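How does a restaurant work?
Written by Catinca Hodoroagă for the young readers of Beranwood

Have you ever eaten in a restaurant and asked yourself who made your soup? You saw one person with a notebook, and then the plate came. But many more people were working for your dinner.

Let us go to a small restaurant named Haretti. It opens its doors in the evening, but the work begins in the morning. First comes the cook, Shafiq Kodikara. He looks into the fridge and into the cupboards and writes a list of what is missing. Then the vegetables arrive, and somebody must wash them, peel them and cut them. Cooks call this work "prep", a short form of the word preparation.

In a big kitchen every cook has a place, and this place is called a station. One station is for meat, one is for fish, one is for cold dishes such as salad. At Haretti there are only 3 cooks, so each of them must know more than one station.
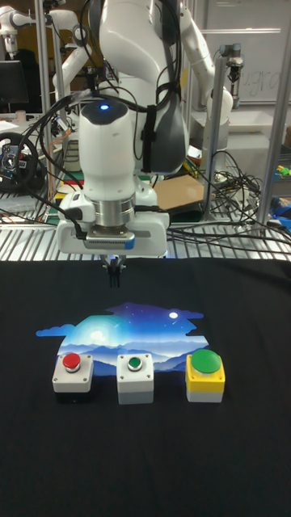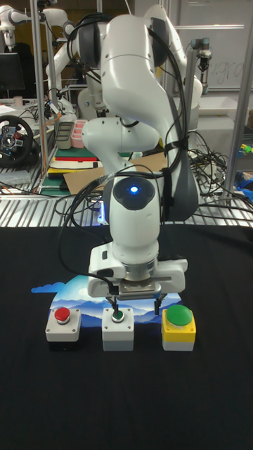 Now it is evening and you sit down with your family. The waiter, Tyra Lindqvist, brings you the menu. A menu is the list of all the dishes, with the price next to each one. If some food makes you ill, for example nuts or milk, you must tell the waiter before you order. She will tell it to the kitchen.

When you have chosen, your order goes to the kitchen on a piece of paper. One cook reads it in a loud voice, and the others answer "Yes!" so that he knows they have heard. Your father wants fish and you want only pancakes. The fish needs more time, so the pancakes must wait a little. A good kitchen tries to have all the plates of one table ready together.

Some words you can learn:

Starter: a small dish which you eat first.
Main course: the biggest dish of the meal.
Chef: the cook who leads the kitchen.
Bill: the paper which says how much you must pay.

And who washes the plates? In French this person is called the "plongeur", and it comes from the word for diving. The hands are in the water all evening! Without clean plates the cooks would have to stop.

Something to do at home: make a menu for your family. Write one starter, one main course and one dessert, and ask everybody what they would like to order. Then help to cook it, together with a grown-up.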